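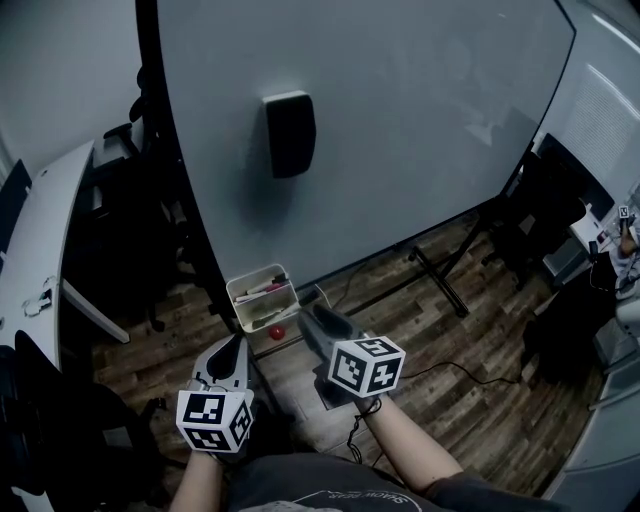

Rivon Standing Whiteboard

Boards & Easels / Shared Office Gear
September | By Ah-rin Moon
2 min read

If you only put one big thing in a small office, make it a whiteboard on a stand! We've used the Rivon for a good while now and I still get a little happy every time I walk in and see all that clean white surface waiting. It's tall, the frame around it is thin and black, and it stands on its own black metal stand with splayed legs, so you don't need a wall for it (our walls are mostly desks and blinds anyway).

The writing surface is the best part. Cheap markers wipe off it, old markers wipe off it, and the one time a diagram stayed up over a long break it took a damp cloth and two passes and it was gone. I don't see any ghosting from where I sit, and I'm fussy about that.

Size and ordering

Our board is the 1196 by 1869 mm model, item 57 on the equipment list. There is a smaller one, but if you have the floor space go big. You'll fill it. 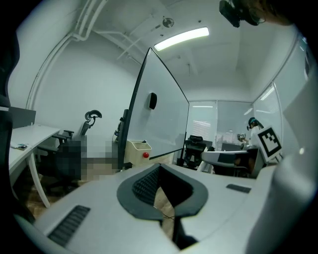
Department: Workspace & Equipment, Grerkier

Where to put it

Ours lives out in the middle of the room, with desks and office chairs on either side, and I like it there much more than I expected to. It breaks the room up a bit, and you can roll your chair over from your desk and start drawing without anybody having to move. Turn it at an angle if you get glare from the ceiling light. A few degrees is plenty.

The eraser stays on the board itself. Please put it back there, up where everyone can reach it, and not in a desk drawer (you know who you are).

A word for the little organizer

I also want to put in a good word for the Prirolell desk organizer, the plastic one. It's such a simple thing! There's a compartment at the back where papers and cards stand upright, and a tray section in front for whatever small stuff you have. It weighs next to nothing, so it goes from desk to floor to meeting table and back again. I keep index cards in mine during planning sessions and hand them out from there.

Care

Wipe the board dry at the end of the day. Once a month use the Han cleaner from the supply shelf, a small amount on a soft cloth, and go over the frame too while you're at it. Keep cables clear of the stand legs before you move anything. The organizer can be washed in the sink with dish soap.

To borrow a board for another room, leave a note with me before noon and say which room it's going to. Markers are separate, so ask for those as well.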